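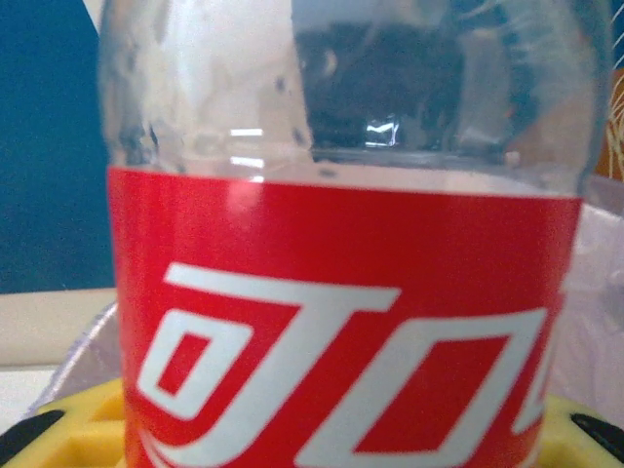
Bottle clearing is a household chore that people learn at about age four and that robots learn, with much supervision, considerably later. In robotics the term usually means the task of picking up used drink bottles and putting them in a bin, together with the recorded examples from which a learning system is taught to do it. A single recorded attempt is called an episode.

Method

Most bottle-clearing episodes are made by teleoperation. A person moves the arms, and the system stores the camera views along with the position of each joint. Darlene Dufour, who ran the Gotovville collection, set a target of 2,000 episodes and later doubled it to 4,000, a decision her operators remember by the day of the week (Monday).

Variety matters more than elegance. An intact bottle is an easy lesson, so collectors dent, twist and sit on their supply before use. Clear plastic is the usual source of grief, as it takes on the color of whatever is behind it and adds highlights of its own.
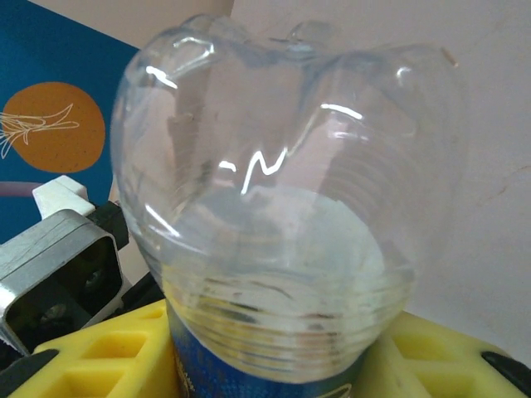
A crumpled clear bottle between yellow foam gripper pads.

The Gotovville set

The Gotovville episodes were recorded on a two-armed station called Wovis, with labeling handled in a program named Gashaw. Operators worked in shifts and were asked to vary their approach. In practice each developed a style, and Tsion Shiferaw, who checked the recordings, could name the operator within seconds.
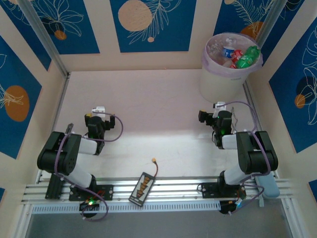 Shiferaw's rules for rejecting an episode ran to seven pages. Failed grasps were kept if the operator recovered, on the theory that a robot should see what recovery looks like. Long pauses were cut. An early batch of 58 episodes was thrown out after an operator was found to be nudging every bottle twice before lifting it, a habit the first trained model, Cestine, had already picked up with enthusiasm.

Criticism

The task has been called trivial, mostly by people who have not tried it with a gripper.

Comments (3)

petrol_hat: Cestine still nudges. Ask me how I know.

M. in Gotovville: The rules were six pages. The seventh was a sign-off sheet.

lowtorque: Does anyone have the rejected batch? I'd like to train on only that.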